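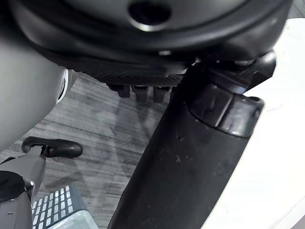 Rivance 运河窄船驾驶体验日

产品类别：水上体验／驾驶体验
承办单位：Mazurek 内河航运体验中心
适用对象：成年初学者，无须持有船舶驾驶证书
价格：每人266欧元（含税）
页面更新日期：2024/5/15

产品概述

Rivance 运河窄船驾驶体验日由 Mazurek 内河航运体验中心承办，面向希望亲手驾驶传统窄船的公众开放。参加者在持证教练陪同下登船，学习掌舵、靠泊和过闸的基本操作，并在 Rivance 运河的开放航段完成一次往返航行。体验全程为一个完整工作日，午餐在船上供应。

本产品属于休闲体验，不构成职业培训，不授予任何驾驶资格。完成全部内容的参加者将获得由本中心签发的纪念证书，证书上注明所乘船舶名称及航行区段。

体验用船

本产品使用“Jono”号窄船。该船为钢制船体，尾部操舵，前舱改作休息室，中舱设有厨房和卫生间，后舱保留原有机舱布局。船上使用柴油主机，转速较低，航行时仍可正常交谈。舵柄为传统长柄样式，操作方向与船首转向相反，初次接触者通常需要一段时间适应，教练将在开航前的静水练习中专门讲解。

“Jono”号核定载客9人，不含船长及教练。船上配备成人救生衣、急救箱、灭火器及备用撑篙。休息室设固定长凳和折叠桌，冬季以柴炉取暖。船舶每年停航检修一次，检修期间不接受预订，具体停航时间由中心另行公布。

当日安排

签到与安全说明
参加者应于上午在 Gokeo 码头接待室签到，出示兑换凭证和本人有效身份证件。签到后领取救生衣，由教练讲解船上安全规则、落水处置方法以及闸区注意事项。安全说明为必修内容，迟到而未能参加者不得登船。

静水练习
船只离泊后先在码头外侧的宽阔水面低速航行。参加者轮流掌舵，练习直线保持、缓弯转向、倒车制动和侧风修正。教练根据各人掌握情况调整练习时间。

上行航段
由 Gokeo 码头出发，向上游方向依次通过7座船闸。每座船闸均由参加者分组操作，一组留在船上控制船位，另一组上岸开启闸门和水闸阀。两组在下一座船闸交换。第四座船闸之后河道收窄，两岸为牧场，设有一座砖砌拱桥，通过时只能单船行驶，须提前鸣笛并观察对向来船。

午餐
船只停靠于上游系泊点，午餐在休息室供应，包括热汤、主菜、面包、甜点及茶或咖啡。素食、无麸质及其他饮食要求请在预订时注明，当日提出的要求不能保证满足。船上不供应酒精饮料，操舵人员当日亦不得自行饮酒。

机舱讲解
午餐后由船长开放机舱，介绍主机结构、冷却水循环、燃油过滤及日常保养步骤。参加者可在指导下完成油位检查和尾轴润滑。建议此环节穿着不怕沾污的衣物。

返航与颁证
返航途中参加者继续轮流掌舵，并有机会在教练监护下独立完成一次靠泊。船只返回 Gokeo 码头后，由船长颁发纪念证书。

价格所含项目

全日驾驶及过闸指导；
救生衣及闸钥的使用；
上午茶点、船上热午餐及下午茶；
《窄船驾驶入门手册》一册，共52页，可带回；
纪念证书；
航行期间的乘客责任保险。

价格不含往返码头的交通费、个人意外保险、住宿及码头停车费。

可选项目

陪同乘客：每位参加者可申请一名陪同乘客随船，陪同乘客可享用午餐，但不参加操舵和闸区作业。陪同名额计入船舶核定载客人数，须与主票同时预订。

包船：团体可预订整船。包船团体可与中心协商出发时间，并可指定午餐菜单。企业团体如需开具专用发票，应在付款前提交抬头信息。

夏季傍晚航次：每年7月增设傍晚航次，航程较短，不通过全部船闸，亦不含机舱讲解。傍晚航次单独计价，全日体验凭证不能直接用于兑换傍晚航次，如需更换，请向预订处提出申请。

参加条件

参加者须年满十八周岁，能够独立上下船舷、攀登闸梯，并能在不平整的闸岸上行走。推动闸门横梁需要一定体力，体力不足者可选择留在船上控制船位，不影响证书的颁发。

患有心脏疾病、癫痫或近期接受过手术者，请在预订前咨询医生，并以书面形式告知中心。孕期参加者可作为陪同乘客登船，不安排闸区作业。受船体结构所限，“Jono”号目前无法供轮椅上下，中心可推荐其他设有升降平台的船舶，请与预订处联系。

听力或视力受限的参加者可申请由一名助理陪同，助理免收费用，但须事先登记。教练以英语和波兰语授课，中文参加者可索取译本手册，团体可自行安排翻译人员随船，翻译人员计入载客人数。

着装与携带物品

请穿着防滑平底鞋，不得穿高跟鞋或拖鞋登船。请随身携带防水外套及一双薄手套。闸岸风力较大，春秋两季气温偏低，应备保暖衣物。长发须束起，围巾及挂绳类饰物在过闸和进入机舱时应取下。

船上储物空间有限，每人限带一件小型背包。大件行李可寄存于码头接待室。宠物不得登船，导盲犬除外，但须提前通知。

凭证与预订

购买后，中心以电子邮件发送兑换凭证，亦可选择纸质礼品装，纸质凭证以挂号方式寄出，收件地址须填写完整。凭证自签发之日起一年内有效，应在有效期内完成预订并实际参加。凭证可以转让，转让后请将新使用人的姓名及联系方式告知预订处。

兑换时请先查询可用日期，再将凭证编号、参加者姓名、联系电话及饮食要求一并提交。预订以收到中心的书面确认为准，仅提交申请不代表名额已保留。春末至初秋为预订高峰，希望指定日期者宜尽早办理。

变更、取消与退款

确认后的预订可免费变更一次，变更申请应在体验日前两周提出。逾期提出变更或未到场者，凭证视为已使用。未预订的凭证可在购买后十四日内申请全额退款，礼品装的包装及邮寄费用不予退还。

遇大风、洪水、河道结冰、船闸故障或航道管理部门发布停航通知，中心有权调整航线、缩短航程或取消当日活动。活动在开航前取消的，参加者可另选日期或申请全额退款。开航后因上述原因中止且已完成航程不足一半的，中心将安排补航。小雨不影响正常航行。

安全管理

船长负责当日航行的全部决定，参加者应服从船长及教练的指令。对不听从指令、饮酒登船或危及他人安全者，船长可终止其操舵或要求其离船，所付费用不予退还。

船舶航行日志、救生设备检查记录及教练资质证明存放于码头接待室，参加者可在签到时要求查阅。

常见事项说明

关于轮流掌舵的时间：每位参加者的掌舵时间取决于当日人数及航道状况，中心保证每人在上行和返航两个航段均有操舵机会。

关于摄影：参加者可在休息室及甲板前部自行拍摄。操舵、过闸和机舱讲解期间，正在作业的人员不得使用手机或相机。无人机须事先取得航道管理部门许可。

关于交通：Gokeo 码头位于运河南岸，由火车站步行可达，沿途设有指示牌。码头停车场车位有限，按日收费，自驾者可提前登记车牌。

关于住宿：中心不代订住宿，可应要求提供附近旅馆及露营地名单。

联系方式

产品咨询及个人预订：预订处，Angharad Llewellyn
团体包船及航行技术事宜：船务主管，Remigiusz Borkowska
办公地点：Mazurek 内河航运体验中心，Gokeo 码头接待室二层

来函请注明产品名称及凭证编号。预订处在工作日内答复来函，航行日码头接待室照常开放。

相关产品

窄船周末初级课程（两日，岸上住宿）
船闸操作半日体验
Rivance 运河早餐航次
窄船机舱保养工作坊

本页所列价格及服务内容以预订确认书所载为准。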